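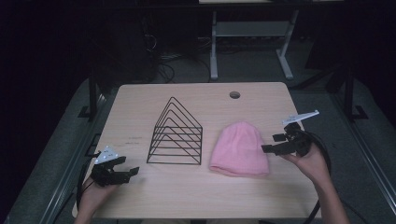 The hat on the desk
Desks collect things that have nothing to do with work. We went to Skallcombe to ask what should stay, what should go, and what a wire file sorter can do about it

By Lizeth Sánchez
2018-01-29

January is the month when people decide to clear their desks. They buy a folder or two, throw away the dried-up pens and promise themselves a clean surface by the end of the week. Then the weather turns, everyone comes in with hats and gloves, and the desk fills up again with things that were never meant to live there.

A pink knitted beanie next to a black wire file sorter is a fair picture of the problem. The sorter is meant to be on a desk. The hat has been put down because there was a bit of room and a free hand was needed for something else. Most desk clutter starts in the same way, with an object that will be moved in a minute.

Areti Theodorakopoulos has been sorting out other people's desks for 12 years. She trades as Niven from two rooms above a bakery in Skallcombe, and most of her customers are small offices and people who work from a spare bedroom. She doesn't like the word declutter and prefers to talk about putting things back.

"People ring me and say they have too much stuff," she said. "I go round and they have a normal amount of stuff. It's all on one table, and that's the trouble."

Her first job on any visit is to take everything off the desk and put it on the floor or the bed. Paper goes in one heap and everything else in another. The second heap is nearly always the bigger one. In winter it has scarves in it, along with lip balm, a charger for a phone that was sold years ago, spoons and at least one single glove.

Paper first

The paper heap is where a file sorter comes in. The wire kind has been sold in much the same form for decades: bent metal rods, a flat base and a row of uprights to hold folders on their edges. Some have uprights that are all the same height. Others are stepped, with triangular frames that go from tall to short, so that the whole thing comes to a peak like a small tent. The black one shown with this article is the stepped sort.

Theodorakopoulos likes the stepped ones for a desk and the level ones for a shelf. On a desk you look down at your papers from the front, and a change in height makes it easier to see which folder is which. On a shelf the peak gets in the way of whatever is above.

Her rule for filling one is strict. Each gap holds one job. Bills to pay go in one, letters to answer in the next, and then whatever the person is working on that week. Nothing that is finished goes in at all. Finished paper belongs in a box or a drawer, or in the bin.

"If it's a museum, get a cupboard," she said. "The rack is for Tuesday-type things, the stuff you'd have to do something about."

She doesn't label the gaps, and she won't sell dividers with coloured tabs. Customers ask for them, and a firm called Plurkex sends her a catalogue of them every winter. She keeps it under the kettle.

Two sisters, one table

Aliki and Athina Stefanou run a knitting pattern business from the flat they share on the edge of town. They post out printed patterns and a few finished pieces, and last winter they sent 828 parcels from the same table they eat at. Aliki does the accounts and Athina does the knitting. Both of them put things down wherever they happen to be standing.

When they asked Theodorakopoulos to come, there were order slips under the fruit bowl and finished hats on top of the printer. Aliki had been keeping invoices in a baking tin. She still thinks it was a good tin for it.

"It had a lid," she said. "You could stack another one on top."

What they have now is a wire sorter at Aliki's end for the slips and invoices, and a lidded basket on the floor at Athina's end for knitting. Hats for sale go in the basket. Hats for wearing go on a hook by the door. It took a fortnight for the second part to work, and Athina says that it still slips when they come in carrying shopping.

The sisters disagree on one point. Athina likes to shape a finished beanie by leaving it on its side for a while, with the cuff turned up, before she folds it for posting. Aliki would like that done somewhere other than the table. They have settled on the top of a bookcase, though on the afternoon I visited there was a green one drying by the bread.

The surface underneath

A cleared desk shows its marks. Pale wood is worse for this than dark, and most people don't see the state of the top until the paper has gone. Grey streaks and small dark specks tend to turn up on the side where things are dragged.

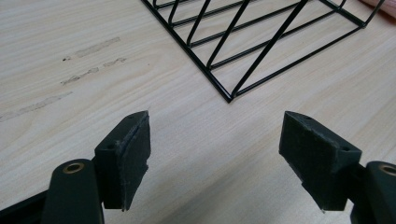 Does a wire file sorter scratch a wooden desk?
It can do if it is dragged. Lift it with both hands when you want to move it, wipe any grit off the desk first, and stick small felt pads under the corners if the base is bare metal.

Borghild Boström repairs furniture in a workshop called Cisix, behind the old station, and sees a good many desk tops. She says that people bring her scratches that are not scratches. A grey streak is often something that has rubbed off on to the surface, from a rubber foot or a bit of metal, and the wood or the finish below is fine.

She tries a soft damp cloth first, then a damp cloth with a drop of washing-up liquid, then a plain white pencil eraser used gently. She always starts on a bit of the desk that no one looks at. Scouring pads are out. So is furniture polish, which she says makes the mark shinier and harder to shift.

If a fingernail catches in the line, it is a real scratch, and on a cheap desk she will usually tell the owner to leave it alone. Refinishing a top can cost 300 pounds by the time it has been collected and brought back. A desk mat costs a good deal less. She sells one in grey felt and doesn't mind if people buy theirs elsewhere.

Boström's own desk is an old door on trestles. It has a rack on it much like the ones Theodorakopoulos recommends, bent slightly at one end, with sandpaper in it instead of folders, sorted from coarse to fine.

Where the hat goes

The last part of a Niven visit deals with the second heap, the one that isn't paper. Theodorakopoulos asks the owner to pick up each thing and say out loud where they would go to look for it. If the answer is the desk, it can go back on the desk. If the answer is the kitchen or the hall, that's where it goes, there and then, before anything else is picked up.

Hats are easy, she says, provided there is a hook. She fits a plain one near the door at shoulder height, and she is particular about the height. Too high and children can't use it, too low and coats trail on the floor. A shelf doesn't do as well, because a soft hat on a shelf gets pushed to the back by the next thing to arrive.

She leaves customers with a note of what went where, written on the back of an envelope, and tells them to keep it in the first gap of the sorter for a month. Her next visit to the Stefanou flat is booked for the spring, when the basket comes out from under the table and the wool has to be gone through. Aliki has asked if she will have a look at the baking tins as well.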